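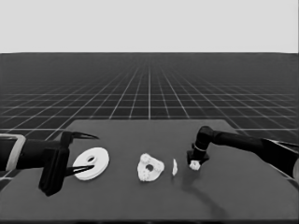 Two-arm gear cell: right arm arrives off centre after a gripper change

Posted by Bilotlow_Workshop in Set-up and Maintenance

Our department operates a two-arm assembly cell with small white gear parts, and the layout is modelled in simulation before any programme is released to the floor. In June the gripper on the right arm was replaced. Since then that arm comes down to one side of the part it has been sent to. The left arm, with its gripper open at the disc, gives no cause for concern. The error is the same in the model and on the real cell. We should be grateful for advice on whether the base position or the tool setting ought to be corrected first. The controller is a Zastik unit and the programme has 38 taught points, which we would prefer not to teach again.

Fletside Technical Services

Please leave the base position alone for the present. Where a fault begins with a gripper change, the tool centre point is the first item to examine. The controller will retain the values for the old gripper until they are replaced by hand.

The following order of work is recommended. Save a copy of the present programme. Measure the new tool from the wrist flange to the fingertips and enter the length. Teach the tool point against a fixed pin, using at least four different wrist angles, and then turn the wrist about the pin at low speed.
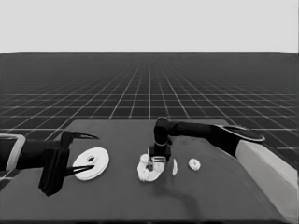

Once the tool point is settled, lower the wrist over the central part with the left arm held still at the disc. Both arms work from opposite sides of one table, and moving them together at this stage makes any remaining error difficult to assign. Should the fingertips still fall to one side, the base position may then be checked. Your taught points can normally be kept if they were stored as tool positions. If they were stored as joint angles they will need to be taught again.

Fontes Automation Desk

We concur with the above. Please also confirm that the same tool number is selected in the simulation and on the controller. In our own cell these differed for 27 shifts before the matter was noticed.

Gearfloor_8

Had the same. Loose flange screws. Check those before you measure anything.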